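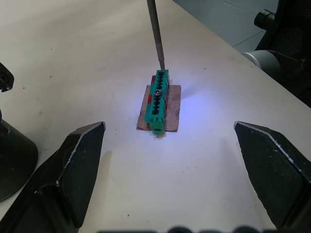
Green terminal block connector on a piece of brown card.

Arnix Web Services
1/ From April, every page we publish for our client organisations will have to work on a slow connection and an old browser before it goes live. This thread sets out what is changing and what site owners need to do.

2/ The rule applies first to the Clumau and Lennox sites. Tarnotell will follow once its booking pages have been rebuilt. No existing page will be removed without notice to its owner.

3/ We reviewed 2,076 pages over the winter. Of these, 258 showed no readable text at all until several scripts had finished loading. Most were simple pages: opening hours, contact details, a form to download.

4/ A page of opening hours should not need a script. In future, the main text of a page must be present in the HTML as sent by our servers. Scripts may add to it afterwards - a map, a filter, a calendar - but the text must be readable if they fail.

5/ Forms are covered too. Each form must be capable of being sent with scripting switched off. Checks made in the browser are welcome as a help to the visitor, but the same checks must be made on the server.

6/ Web fonts: no more than two files per site. Text must appear at once in a system font while these load. Several Lennox pages currently hold back all text until four font files have arrived, and these will be dealt with first.

7/ Images: please supply them at the size at which they will be shown. We found 40 pages carrying photographs at full camera size in a column a few inches wide. Our publishing tool will begin to refuse such files, with a message giving the largest size allowed.

8/ Third-party code: each outside script must have a named owner in the client organisation and a stated purpose. Scripts without an owner will be switched off at the end of the month. This includes old visitor counters, share buttons and chat boxes left over from past campaigns.

9/ We have been asked whether this means an end to newer features. It does not. Site teams may use current CSS and JavaScript provided that an older browser still receives a plain, usable page. It need not look the same.

10/ Testing will be carried out by our own staff on a limited connection. Owners will receive a short report for each page that does not pass, with the faults listed in order of priority. Pages may be sent back for testing as often as needed, at no charge.

11/ The publishing tool will be unavailable on Saturday between 6 am and 10 am while the new checks are installed. Public sites will stay up during this time, but edits cannot be saved. Please finish any work in progress beforehand.

12/ Guidance for editors is now in the help section of the publishing tool, under "Page weight". Questions about a particular page should be sent through the usual support form, with the page address included. We are unable to deal with individual pages in replies to this thread.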